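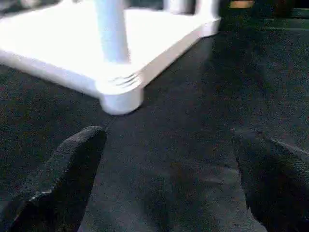
Chapter 4
Picking a Layout Before You Pick a Color

I'm going to start this chapter with a confession. The first online store I ever put together had a home page with three sliders, a live chat bubble, a countdown clock and a background that faded from teal to orange. I loved it! I spent most of November on it. Then I showed it to my friend Regula Thaler, who wanted to buy one of the scarves I was selling, and she couldn't find the scarves.

So we're going to do layout first, and colors can wait until Chapter 6 (I know, I know, that's the fun part).

By now you have your product list from Chapter 3. Keep it next to you. If you're following along with our practice shop, Barolora, that list has 17 items in it, mostly tea, a few cups and one very expensive kettle. A shop that small doesn't need a menu with drop-downs inside drop-downs. It needs a front page, one page that shows everything, a page for each item, and a cart. You can sketch the lot on the back of an envelope, and I'd like you to do that before you open your computer.

Our second practice shop, Manríquez, sells spare parts for sewing machines and has 2,793 of them. Try putting those on one page and see how long you last before you close the tab. Here the search box does most of the work, so it goes at the top, nice and wide, where people will bump into it. We'll also need filters, and filters are a bit of a pain, so they get their own section (4.3).

Most of the students I've taught want to shop for a template first and squeeze their products into it afterward. I did that too, for years. The trouble is that the sample pages always have short product names and gorgeous photos, and then you drop in "Bobbin case, left-hand, with spring, older models" and the whole row goes wonky.

What you'll do in this chapter:

Draw four pages by hand for Barolora
Work out a menu for Manríquez
Test both sketches on a real person, preferably one who hasn't heard you talk about them

4.1 The envelope sketch

Grab a pencil and draw a tall, skinny rectangle. That's a phone, and we're starting there because it's the tightest space you'll have to work with. Put the shop name at the top and leave it small.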